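Gemcombe play table review

Posted 27 August 2021 by Minttu Peltonen

We bought the Gemcombe in January to replace a plastic table that had gone wobbly. It has been in use most days since then, for drawing, dough, jigsaws and a lot of pretend shopping.

It came in one flat box with 12 bolts and a hex key. The instructions are pictures only, and step four shows the side rail the wrong way round, so check the holes before you tighten anything. I had it up in 50 minutes on my own.

The top is maple planks and the frame is black metal. Felt-tip wipes off with a damp cloth if you get to it the same day. Biro doesn't. I oiled ours once in spring and the colour went slightly darker.
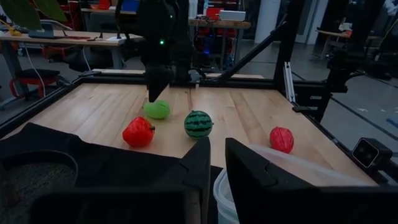

Toy fruit on the maple top, with the watermelon near the middle.

The height is fixed, and that is my main complaint. It suits a four-year-old well but my eldest, who is seven, now has to hunch. The Tevdale costs more and has adjustable legs, though its top is laminate and a friend's has started to lift at one corner.

The feet are hard plastic and marked our floor within a week. I stuck felt pads on and have had no trouble since. It weighs 17 kg, so moving it between rooms is a job for two people.

Good: solid, easy to clean, no sharp corners on the frame.
Less good: fixed height, poor instructions, hard feet.

I would buy it again for a child under six.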